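Materials in Everyday Life, Handout 8: Why Thin Metal Holds

Last time we ended on stiffness versus strength, and I promised we would get to shape. This is my favorite week of the course!

Take a flat sheet of paper and hold it by one edge. It droops. Now put a slight curve in it along its length and hold it again — suddenly it sticks straight out. Same paper, same weight, and all you changed was where the material sits. Please do try this at home, with a few thicknesses if you have them.

Thin metal follows the same rule. Rolling an edge, pressing a groove or doming a panel moves some of the metal away from the middle line, and bending gets much harder. Look for it on cookie sheets, car hoods, paint tins and roof panels.

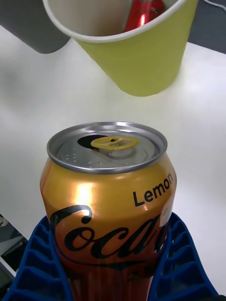 Pressure is the other half of the story. A sealed container with gas pushing outward has its walls in tension, and thin walls are very good at tension. Let the gas out and the same walls have to carry a load by themselves, so they buckle far sooner. For a cylinder of radius r, wall thickness t and inside pressure p, the hoop stress is

stress = p r / t

and the stress along the length is half of that. Remember the half! It tells you which way a tube wants to split, and we'll use it again with pipes.

Reading: Lozano reader, pages 129 to 141. Skip the derivation on buckling unless you enjoy that kind of thing (I do).

Problem set is due in Room 319. Bring a ruler and a strip of thin card.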